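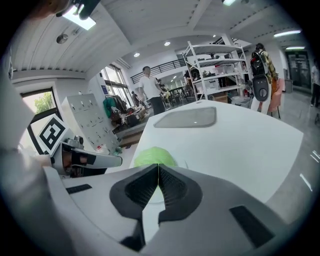
When does the footbridge at Otdale close for the repairs?

From the start of February, and the county reckons on 12 weeks if the river behaves itself.

So that was the first thing everyone wanted to know, and I've put it at the top to save people scrolling. The rest of the Otdale and Fumthorpe Footpaths Group minutes follow, as best I could scribble them. I'm Embla Solberg and I was taking notes, eating a scone and trying to chair all at once, so do shout if I've got you down wrong.

We started at half past seven, more or less. Apologies had come in from the Backlund end, where the road was under water again. Last meeting's minutes were agreed with one change: it's the lower stile at Grulia Farm that has the loose step, and I'd written the upper one (sorry!).

Footbridge. The diversion will go up through the wood and come out by the Fumthorpe chapel. It's a steep old pull and I said so. Several people asked if we could have signs at both ends, as walkers last time got all the way to the river before they found the fence. I've agreed to write to the county and ask for them, and to ask again about a handrail on the worst bit of the wood path. There was a fair amount of grumbling about the timing, with lambing coming on, but we don't get a say in that.

Money. We have a little over £2000 in the bank, which cheered us all up. Most of it came from the autumn sponsored walk. We agreed to buy 2 new kissing gates for the Backlund path and to hold off on the noticeboard until we see what they cost to put in. I'd love the noticeboard, for what it's worth, but I was outvoted and I'll live.

Grulia Farm. The new tenant is happy for us to mend the stile as long as we tell her which day we're coming and keep dogs out of the top field. She'd also like the yellow arrow by the barn moved, because people keep following it into her yard. I think she's quite right, I've done it myself. We'll sort both jobs on the same visit.

Leaflets. Long chat about this one! The walks leaflet still shows the old route round the quarry and gives a bus that stopped running ages ago. We went back and forth on whether to print again or just put it on the website. In the end we settled on a short print run for the shop and the pub, with 3 walks in it and a bigger map. I've got the old files on my computer and will bring a rough version next time.

Any other business. The brambles behind Fumthorpe school are over the path again. Bring loppers and gloves on the next work morning, 10 o'clock at the chapel gate.

We finished just before nine. Next meeting is in the same room, same time, and somebody else is on scones.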